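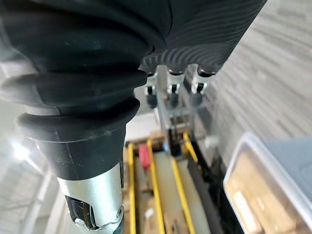 Packing and Strapping: Our Group Report for the Stina Project

When our group picked packing as a topic, most of our friends thought we had chosen the dullest one on the list, and I will admit I was a little worried myself. By the end of January I had changed my mind completely, and I now look at every pallet behind every grocery store (my family is very tired of this).

We wanted to find out how the way a load is strapped changes the way it rides. Driteveo, the warehouse that kindly let us use a corner of its floor, gave us 110 practice loads to prepare over the term, and we split them between two methods. In the first, all the straps ran lengthwise. In the second, we crossed them over the middle, which looked much more impressive and took us a good deal longer!

Each load was tightened by hand, left to sit for 5 hours, and then checked again before it was moved. We wrote down any strap that had gone slack, along with the kind of box and who had done the tightening. That made 736 lines in our notebook by the end, and typing them up was easily the longest evening of the whole project.

The lengthwise loads held up better than we expected as long as the boxes were all one height. Mixed boxes were another story, and there the crossed straps did well. We also had trouble with sharp carton corners, so for the last batch we folded cardboard over them, an idea we borrowed from the Ngubane handbook in the school library.

If we had another term, we would like to repeat the mixed loads with wider straps and keep one person on the tightening throughout.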